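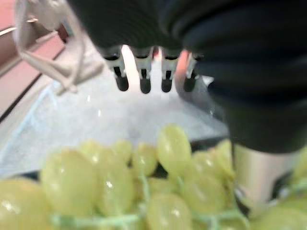
Wrist view during a grape session: green grapes up close, with the fingers above them.

Collecting Demonstrations at Gernura: Frequently Asked Questions

Last updated 2025-11-09

Welcome, and thank you for being curious about our produce project! These are the questions we hear most from new operators, visiting students and the occasional puzzled parent, and we've tried to answer them the way we would if you were standing at the bench with us.

What are you collecting, exactly?
Examples of a job being done. An operator guides the hand through a task such as picking up fruit or setting it down, and we record the camera views along with the position of every joint. One run from start to finish is called an episode. The learning system, which we call Pimness, studies a great many episodes and tries to work out what the hand should do next when it sees something similar.

Why grapes?
We get this one a lot. Grapes are soft, shiny and attached to one another by thin stems, so you can't treat a bunch like a block or a cup. Light passes through the pale ones and bounces off their skins, too, and we want plenty of that in the training set. (We also do lemons, bread rolls and, on brave days, eggs.)

Why is there a camera at the wrist? Everything looks so blurry!
It does, and please don't adjust the focus. The wrist camera sits very close to the work, so whatever is nearest goes soft. We keep those views because they show the fingertips and the fruit together, and the room camera often loses sight of both once the arm leans in.

How long is a session?
A normal session is 40 episodes, with a break after the first 18. Most people need nearly 50 minutes, but there is no prize for speed — slow, steady runs are much easier to learn from than hurried ones.

What if I make a mistake?
Carry on if you can. A fumble followed by a calm second try is welcome, and you should mark it "recovered" in Flonavgate, our logging tool. If fruit lands on the floor, or you have to reach in with your own hand, stop and mark the episode "discard."

Do I have to tidy the bench between episodes?
Only a little. Move the fruit, turn the bunch, shift the container a few inches. Leave the background alone unless your session sheet asks for a change.

Do I need any experience?
None at all. You'll do five practice episodes that we don't keep, and someone will sit beside you for those.

Where do the recordings go?
They are stored on our own server in the Vasseur building and checked by a second person before Pimness is trained on them. The next full training run is planned for March. If you'd like an episode of yours taken out before then, send us the session number and we'll remove it.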